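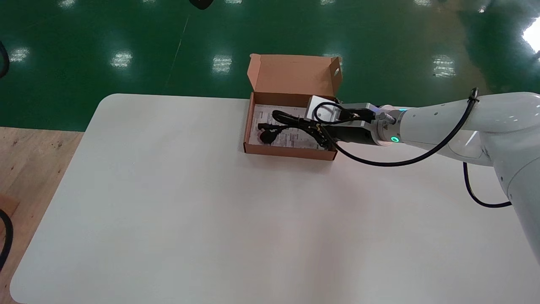 Photo: Skitasach workshop blog

Print this post | E-mail this to a friend

March 15, 2019

So the cable dress on the white arm is finally sorted, and I'm writing it down while I still remember what I did, because last June I fixed the same thing and kept no notes at all. Silly me.

If you've got an arm like ours at Clencombe, you'll know the problem. The gripper's control cable has to get from the wrist back along the arm, and every centimetre of slack is either too much or too little. Too tight and the last joint tugs on the connector. Too loose and it flops about and drags through whatever you're picking (cardboard flaps especially, they love to grab a cable!).

I went with one black clip up on top of the arm and a nice long loop hanging under the forearm. Then I jogged the wrist 90 degrees each way, really slowly, with my hand on the stop button, and watched the loop. First go it pulled. I let out a bit more, did up the clip again, and it was happy.

Next was the little square block with the lens or sensor on the gripper. I'd had it off for cleaning, so the calibration was rubbish and had to be redone. It took nearly 28 minutes, most of which was me hunting for the right hex key. Write your offsets on tape and stick them inside the cabinet door. You'll thank yourself.

My favourite test job is still a power-lead sort of thing: a coiled black cable sitting on its leaflet in an open mailer box. It's a horrible pick. The coil moves as soon as you touch it, and the paper underneath is just as keen to come along. I drop the approach speed, bring the jaws down over the right half of the box and close on a single strand. If the arm can manage that without its own cable catching on the lid, I'm satisfied.

Still on the list: a second clip from the Emville supplier, and new jaw pads, which I keep putting off. I'll post the Garba cell next, once I've got its covers back on.

We use cookies to remember your settings. By reading on you agree to this. OK | Find out more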